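How to Check Your Voter Registration and Move It to a New Address

Posted by Amber Whiteley
Last updated 08/07/2025

If you have moved since the last election, your name is probably still on the roll at your old address. You can often still vote there, but you may be sent to the wrong polling place, miss your mailed notices, or get a ballot with the wrong local races on it. Moving your registration takes a few minutes if you have your papers ready.

These steps are written for voters in Bomonside and Erport. The order is much the same in other places, but the forms and deadlines differ, so check with your own election office.

What you need

Your full legal name as it was when you last registered
Your date of birth
Your old address and your new one, with zip codes
A driver's license or state ID number, or the last four digits of your Social Security number
2 proofs of the new address, if your ID still shows the old one

A lease, a utility bill, a bank statement or a pay stub will do for proof. A cell phone bill is not accepted in Bomonside. Erport takes one if it is less than 60 days old.

Step 1. Look up your current record

Go to the election office website and open the voter lookup page. Type your name the way it appears on your last voter card. People with two-part last names should try it with a hyphen, with a space, and with only the first part. Phyllis Cropper at the Erport counter says most of the "missing" voters who call her are on the roll under a different spelling.

If the record comes up, write down the status, the precinct number and the party listed, if any. "Active" means you are good to vote. "Inactive" usually means a notice mailed to you came back. You are still registered, but you will be asked to confirm your address before you get a ballot.

If nothing comes up after several tries, call the office before you fill out anything.

Step 2. Fill out the change form

Use the online form if you have a license or state ID. Otherwise print the paper one, or pick it up at the library or the county building. Lay it on something flat and hard and use black ink. The scanner has trouble with blue, and pencil is sent back.

Put the new address in Box 4 and the old one in Box 7. A lot of people swap these. If you get mail at a PO box, that goes in Box 5. Box 4 has to be the place where you sleep.

Sign inside the line -- the signature is compared with the one on your mail ballot envelope later, so use the one you normally use. 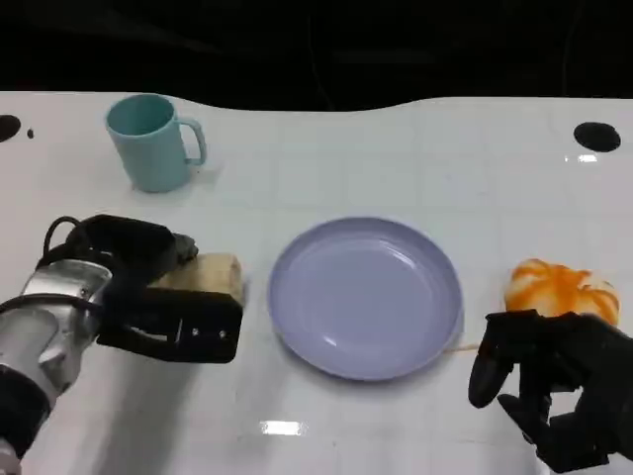
Step 3. Send it in before the deadline

The online form closes at midnight on the last day. Paper forms must be postmarked by then, or handed in at the counter before closing. For the next local election both offices stop taking changes 16 days before the vote. After that you can only make the change in person, at the early voting site.

Keep a copy. If you mail the form, take a picture of it first.

Step 4. Wait for the new card

It takes roughly 2 weeks. In June, when the primary mail goes out, it can be slower. You do not need the card to vote, but it shows your precinct and polling place, and both may have changed even if you only moved a few blocks.

Run the lookup from Step 1 again once the card comes. If the precinct on the card and the one on the website don't match, call the office and ask which is right.

Common questions

I moved within the same building. Do I need to do this?
Yes, if your apartment number changed. Mail ballots are not forwarded.

Will this change my party?
No, as long as you leave Box 9 blank.

Can I send in a form for my mother?
You can help her fill it out and drop it off, but she has to sign it. If she can't sign, she can make a mark with a witness present. The witness signs in Box 12.

For Bomonside, ask for Aled Prydderch at the registration desk.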